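Home | News | Cleanup FAQ | Maps | Contact

Wovgate Creek Cleanup: Your Questions, My Best Answers

I get a lot of the same questions about the creek (at the mailbox, at the gas station, once in the middle of a dental cleaning), so I've put them all on one page. I'll keep adding to it as I learn more. Last updated 20 October 2024.

What are they cleaning up, anyway?

Mostly old solvent and heavy oil from the Kolen plating works, which sat on the east bank for decades. It soaked into the soil and some of it moved down into the creek bed. The state put the site on its cleanup list, and the county is supposed to keep an eye on the contractor, Otberg.

How much dirt are we talking about?

The plan calls for 3,373 cubic yards to come out. As of the last progress report, nearly 559 had been hauled off. Yes, I know. I had to read that line twice too!

Why is it going so slowly?

Otberg says the spring was too wet to get the big trucks down the access road, and that's fair enough, I live on that road and it was soup in April. But the county also took forever to sign off on the disposal site, and I haven't seen a good explanation for that part. I've asked for the letters between the two of them and I'll post them when they come.
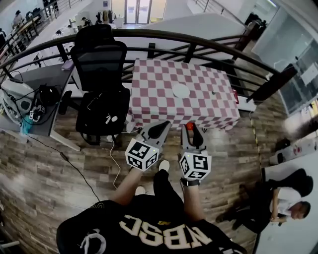 Posted by the page editor
Creek neighbor and writer of this FAQ

Is my well safe?

I can't tell you that, and please don't take my word or your brother-in-law's word for it. If you're inside the testing zone, the county will sample your well for free. Call the health office and ask for the Wovgate well list. If you're outside the zone you can still get a test, you just pay for it yourself (keep the receipt, there's talk of paying people back).

Can my dog swim in the creek?

The signs say no contact between the footbridge and the old rail crossing, and that means dogs too. Upstream of the footbridge is open. Mine is very upset about this and sits at the gate giving me looks.

What about fishing?

Catch and release only for the whole lower stretch. The fish advice is on a separate notice from the one about swimming, so people miss it all the time. It's posted at the boat ramp and inside the library.

Who pays for all this?

Kolen is long gone as a company, but its land and its debts went to Rizzi, and Rizzi agreed to cover the digging and hauling. The county pays for the oversight and the well tests. What I still don't know is who pays if the job goes over budget. The agreement is really fuzzy there, and I'd love for somebody at the county to answer it in plain words.

Do lawmakers ever come look at it?

Two county commissioners walked the site this year, and our state representative's office says a visit is in the works. I'd like them to see the lower bank, where the silt fence keeps falling over, and skip the nice new parking area.

When will it be finished?

The schedule says five more months of digging, then replanting along the bank. I'm hopeful, but I'm also not buying a kayak yet.

How do I make a complaint about trucks, dust or smell?

Call the county's site line and write down the time, what you noticed and where you were standing. Ask for a complaint number. If you send me a copy too, I'll bring it up at the next public meeting, with your name left off if you want.

Cleanup FAQ | Meeting Notes | Well Testing | Back to top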